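# Monday, pose pipeline

Trajectories from the handheld gripper are finally coming out smooth, and I am far too happy about it. 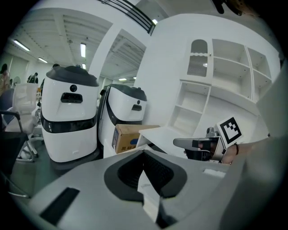

Where we left off: every recording had a little hop in it whenever the wrist turned quickly. It didn't look like much in the plot, but the policy learned the hop perfectly well and played it back on the arm. I'd been blaming the camera tracking for most of March. Wrong culprit! The tracking was fine. The IMU samples and the video were being lined up by arrival time instead of capture time, and whenever the logger got busy writing to disk the two drifted apart and then snapped back together.

The fix is in the Brasulov branch. Both streams now carry their own clock, and the offset gets solved once per recording from the rotation rates. I slide one against the other, take the best correlation, then refine with a parabola through the top. It's maybe a page of code, and most of that is handling the case where the person holding the gripper stood too still at the start for there to be anything to correlate. In that case it now widens the window until it finds some motion, and if it never does, it marks the recording as unaligned and moves on. No silent guesses anymore.

Reran the whole batch over lunch:

- 408 recordings in
- 400 aligned on the first pass
- the other eight needed the wider window, and 2 of those still failed

I opened both failures. One has a gap in the IMU log, so fair enough. The other has perfectly good data and I don't understand it yet. The correlation curve has two peaks of nearly the same height, which makes me think of a repeated motion, back and forth at a steady rate. If that's it, a longer window should split them. Left a note in the issue, will try tomorrow.

## Marker tracking

Second job of the day. The square fiducial on top of the gripper gives us an outside check on the pose, as long as the detector finds it from more than straight on. Old settings dropped it as soon as it tilted. I changed two things:

1. Adaptive threshold window now scales with the size of the marker in the last good detection.
2. Corner refinement runs on the full-resolution crop, where before it ran on the downsampled image (why did I ever do that?).

Tilted views hold on much longer now. In my worst test clip the longest run of missed detections was 119 frames before the change, and now the dropouts are short enough to interpolate across without feeling guilty. The corner jitter is better too, though I want a proper number for that before I say so anywhere outside this notebook.

Still bad: the pose flip. With a single flat square seen from a distance there are two solutions that fit nearly as well, and the solver picks whichever wins by a hair. Idea for tomorrow is to keep both and let the gyro choose. We have the aligned clocks now, so it should be nearly free. This is the part I'm excited about, because the two fixes start helping each other.

## Background features

Working on the main floor is great for the visual tracker. Shelving with square cubbies, ceiling lights, chairs, the cardboard box: corners everywhere. The plain white walls give it much less, and the big smooth gray and white shells of the robots are poor too, especially close up when one fills half the view. Feature count sinks, the tracker leans on whatever is left in the top of the image, and scale gets soft.

Tried masking out the delivery robots with the segmentation model from Enriquez. My reasoning was that they can drive away in the middle of a recording, and then any feature sitting on them is a lie. It works, but when a shell is very close the mask takes most of the lower half of the view with it. A gentler version would be to keep those features and give them less weight. I wrote that up as a config option, default off:

```
tracker:
 movable_classes: downweight # none | mask | downweight
 movable_weight: 0.3
```

The 0.3 is a guess. Needs a sweep.

People are in there as movable too, same weight. Chairs I went back and forth on and left out for now. They roll, but mostly they sit.

## Loose ends

- The Grusum viewer crashes if a recording has no marker detections at all. Empty array, easy fix, not done.
- Offset plot now shows up in the per-recording report. Please look at it before you send me a "bad" trajectory! If the peak is sharp, the timing is fine and it's something else.
- Callcombe export still writes quaternions as w-last. Ours are w-first. I've converted in the exporter, with a test, so please don't convert again on your side.
- Retrain on the realigned set is queued for tonight. Same seed and same config as the last run, so any difference on the arm should come from the data.
- Wrist turn first when we evaluate. If the hop is gone there, I'm buying pastries.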